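Last updated 2/7/11

# Wanted: people to write down soccer predictions and be held to them

I run a small soccer forecasting blog called Caka. Over the past few seasons I've read a great many previews, ratings and "models," and I've come to doubt most of them, mine included. The ones that got a result right get linked to for months. The ones that got it wrong sink without a trace. I would like to find out whether any of us know anything, and for that I need other people.

What I'm asking for is simple and a bit dull. Every week you send me your forecast for a fixed list of league matches, before kickoff, in percentages. Home win, draw, away win, adding up to 100. At the end of the season I score the lot and publish everything, the bad with the good.

## Who I'm looking for

Anyone who watches soccer and can stick at something until the season ends. I want three groups:

- people who use numbers (a spreadsheet counts)
- people who go by what they see on the field
- people who don't follow the sport closely and will mostly guess

I mean it about the last group. If the guessers finish level with the spreadsheet people, I want that on the record. My own ratings, which I've called Riedl since the first version, will be entered under the same rules as everybody else's. Last season they did slightly worse than assuming the home team always has the edge. I have heard several explanations for this from kind readers and don't believe any of them.

You don't need a statistics degree. Having one won't get you in ahead of anybody, either. I've had mail from people with very good degrees who couldn't tell me how many of their past picks had been wrong.

## What you'd be doing

Forecasts go in through a form on Distport, the site I use to collect them. It's ugly and it logs you out if you take too long, so write your numbers somewhere else first. The form takes most people a few minutes. Entries are time stamped and can't be changed after the deadline. If you miss the deadline you miss the match. I've been asked for exceptions before and the answer will be no, because every exception I ever gave went to somebody who already knew the lineups.

You can miss up to four rounds and stay in. After that I take your name out of the final table, though your forecasts stay in the data.

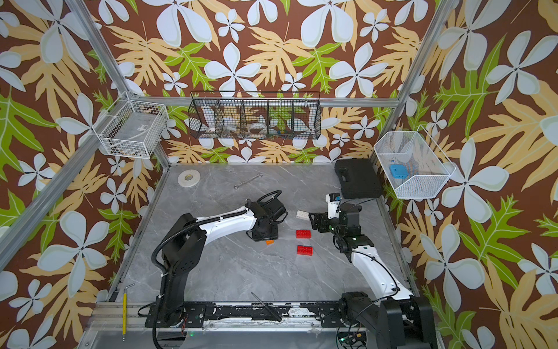
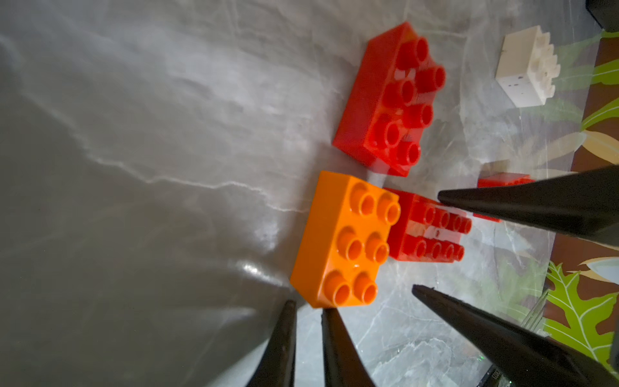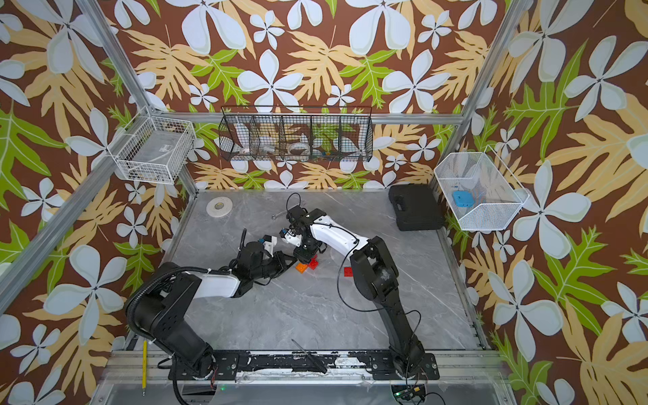

Scoring uses squared error. In plain words, you lose a little for being wrong and a lot for being wrong and sure of yourself. Somebody who says 95 percent and gets it wrong will have a long climb back. If you'd like to argue for another scoring rule, send me your case before the season opens in September and I'll read it. I won't change the rule once matches are being played, whoever is losing.

## What you get

Not much. There's no fee and no prize money. I looked into a sponsor and the only one that wrote back wanted to put betting links next to the table. You'll get your full record at the end, with a chart showing how often the things you called 70 percent likely really happened. Most people find theirs uncomfortable reading. Mine was.

You may use a screen name. If you work for a club, a bookmaker or a tipping service, tell me. You can still take part, but I'll list you separately and say why.

## Also needed: two checkers

I don't trust myself to score a contest I'm entered in, and you shouldn't either. I'm looking for two people who are not forecasting to check the results and rerun the scoring on their own. This is a few evenings over the season and one longer session at the end. You should be comfortable with a spreadsheet and willing to tell me flatly that I've made a mistake. The checkers in the trial run at Flulden found 3 errors, all of them in my favor, which I'd like to think was chance.

## What I won't promise

One season is a short stretch and soccer has few goals in it. Luck will decide a good part of the table. Whoever comes first will probably say it was skill, and I'll print that next to the margin of error. If we can't tell the groups apart at the end, the write-up will say so in the first paragraph.

## How to apply

Write to Nadja Kälin through the contact page on the blog. Put "forecaster" or "checker" in the subject line. Tell me:

1. which of the three groups you belong in
2. which league you watch most, if any
3. one prediction you made in public that turned out wrong

Please don't send me a list of your correct ones. I can't check them, and I've never met anyone who didn't have one. Applications without the third item go to the bottom of the pile. You'll hear back either way, though it can take me a couple of weeks.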